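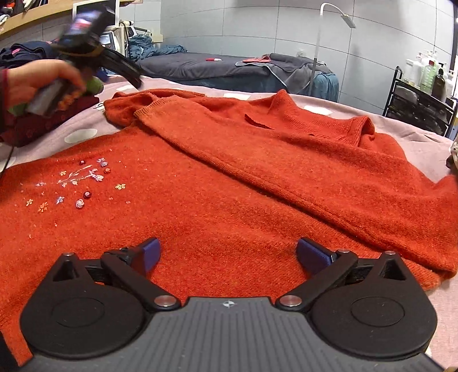 ## Garkness wool comb

A hand comb for taking pills off jumpers, cardigans and blankets. The handle is beech and the edge is fine brass mesh, 10 cm wide.

Lay the garment flat and pull the comb one way in short strokes, keeping the knit taut with your free hand. Go lightly over cuffs and seams. Not suitable for lace or silk.

- Weight: 21 g
- Spare mesh: pack of 2, sold separately
- Delivery: 4 working days

Clean the mesh with a dry toothbrush. Orders placed in December can be returned until the end of January.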